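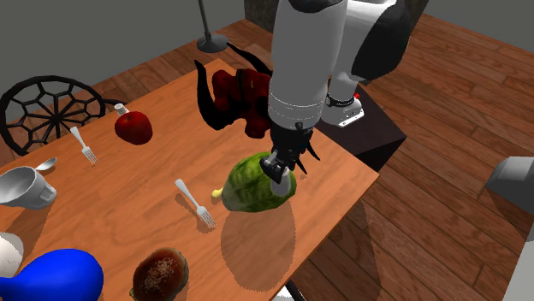

About Us

Welcome to Palar! We're a small comics shop, a lending library and (on the evenings when we can get everyone to sit down) a reading group, all squeezed into one long room on Vaher Street. If you like comics, or used to like them, or have been handed one by a niece who insists you'll love it, you're very welcome to come in and stay as long as you please.

Palar started with two long boxes of back issues and a folding table at the Wurka flea market. We sold a few, traded a lot more, and kept running into the same people, who would finish a book over the week and come back wanting to talk about the ending. After a couple of winters of standing in the cold arguing about inking, we thought it might be nice to do that indoors – so we signed a lease one December and painted the walls ourselves, a yellow that looked much calmer on the little card.

The lending library came next, and it's still the part of Palar we're proudest of. There are 3,145 books in it at the moment, from newspaper strip collections to fat fantasy series to stapled minicomics that somebody ran off at the copy shop. Membership is $20 a year and you can take home 2 books at a time. Kids under twelve join free. We don't charge late fees, though we may send you a postcard, and if a book gets bent or meets a cup of coffee please just bring it back anyway and tell us. Most of our shelves have seen worse.

Up front is the shop, where we carry new releases, a good wall of small press work and whatever used books came through the door that week. We read nearly everything we order, so ask us! We have opinions and will share them at some length. If you're after something we don't stock, we can usually get it in, and we won't make a face about what it is.

We also publish a little. Radari is our own anthology, printed in runs of 200 and put together on the big table in the back with a long-arm stapler that jams if you rush it. Each issue has a mix of people who have been drawing for decades and people who have never shown their pages to anyone before. Stories can be funny, sad, wordless, or about your commute, and we pay every contributor the same page rate. Submission notes are on the Radari page, along with the sizes we need (please do look at the sizes).

The reading group meets once a month and picks its books by a show of hands, which has led us to some odd places, including a whole spring of submarine comics. You don't have to have finished the book. You don't have to talk, either, and plenty of regulars came for months before they said a word.

The front door has one low step, and we keep a ramp just inside, so knock or call and we'll bring it out. Dogs are fine. Strollers fit down every aisle except manga, where you'll have to back out again.

Page last updated April 4, 2022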